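Bamden Neighbours Help Board
Home > House and Cleaning > Linen and Fabrics

Does putting plastic over a tablecloth really protect it?

Posted by Fanni Rácz, 28 November 2020

My mother-in-law swears by a clear plastic sheet over every cloth she owns. I have my doubts. We took ours off in March and there was a yellowish patch in the middle that I'm sure wasn't there when it went on. She says the cloth was cheap. I say the plastic did it. Also wondering about bedding, as the man in the fabric shop tried to sell me a spray that "seals" cotton sheets for 18 washes, and I didn't believe a word.
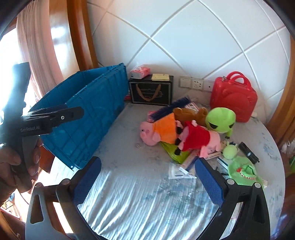

Table with the plastic on, then the bed.
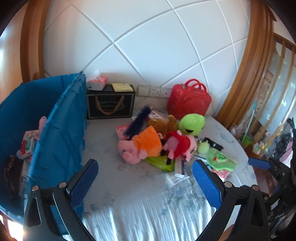

So is it the plastic that turns a cloth yellow, or would it have gone that way by itself?

Could be either, and I doubt you'll ever settle it with your mother-in-law. Soft clear plastic often has softeners in it that can creep into fabric over months, and it also holds damp underneath if a spill gets in at the side. But an old cloth will yellow in a cupboard as well, usually from starch or soap that never got rinsed out. Feel the patch. If it's a bit tacky or smells of plastic, blame the cover. If it's dry and follows the fold lines, blame the rinsing.

Posted by Robel Worku

I'd add that most "cures" for it are rubbish. I tried lemon juice in the sun on a cotton cloth and got a paler patch with a brown ring round it. What did shift it (mostly) was an overnight soak in oxygen bleach at whatever temperature the care label allowed, then two plain rinses. Don't do that with wool or silk. Test a hem first if there's any colour or pattern you care about.

As for the spray, I bought one called Ponirine at the Derese market. The bottle promised 39 washes. Tea went straight through the sheet after the second. Perhaps I used it wrong, but the instructions were two lines long so there wasn't much to get wrong.

Posted by Mahlet Jemal

never had any trouble with plastic, 20 years. you people fuss too much. wipe it and leave it

Posted by Oddur Overgaard

Mahlet may well be right for her own table, but it depends what the cover is made of and the thing people buy off the roll changes all the time. I wouldn't trust the label either. "Non-yellowing" usually seems to mean the plastic itself, and says nothing about what's under it.

If you want to keep the cover, take it off once a week and let the cloth air for an hour. Dry both sides before it goes back. Don't put anything straight from the oven on it, whatever the packet says about 100 degrees. I ruined a decent linen cloth that way and the shop, Prornimora, wouldn't hear of a refund.

For sheets I wouldn't bother with any coating at all. A washable mattress protector goes under the sheet and the sheet goes in the machine. Stains on cotton want cold water early on, and hot water first will set blood or egg. I've no idea who is buying these sprays.

Comment from Fanni Rácz

Thanks all. The patch is tacky. I have not told her yet. Will try the soak, on a corner.

3 replies. Log in to add yours.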